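Jun 21, 2026

Slept badly, up early, at the desk before the building warmed up. Most of today went on the handling rules for the Tralar set. The draft was 8 pages and I want it shorter. People will not read 8 pages before they pick up a gripper.

Rule one stays as it was: check the jaws before the first take, open and close them fully, wipe the pads. Rule two was a mess. It said "grip securely," and everyone reads that their own way. I rewrote it to say where on the object the jaws go, and what counts as a bad hold. 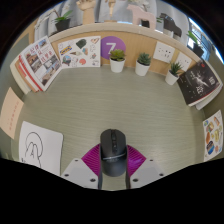

A good hold should be one that a stranger could repeat from the written rule. That is the test I used all morning. For small desk items I settled on both jaws on the long sides, with the object pointing away from the operator. The mouse is the easy case, one strip pressed to the left side and one to the right, and the scroll wheel left clear on top. I put that in the text as the standard hold. Anything that touches buttons or a wheel gets marked for review and does not go in the main set.

Lunch late, soup again. Suvarna wrote back about the log format. They want the operator's notes kept in the same file as the take, and I agreed. Bresteo still wants 200 takes per task before they look at anything. We have 161 that I would sign for, so that will have to wait.
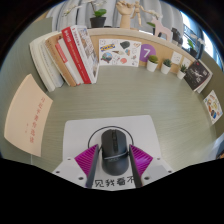

The section on starting position took longer than it should have. The old wording let people begin anywhere, and then two takes of the same task can't be compared. Now the object has a home spot and the jaws start open on either side of it. For the mouse, home is on the white pad. I also added a line about cables, as a loop like the one on the pad could catch a finger on the way up - check it before closing, move it if needed, and write down that it was moved.

Still open: whether a dropped object ends the take. Plultex says yes, always. I think the drop should be kept and labeled. Left both versions in the draft.

Down to 7 pages. The final is due in September. Need to buy coffee and call about the car.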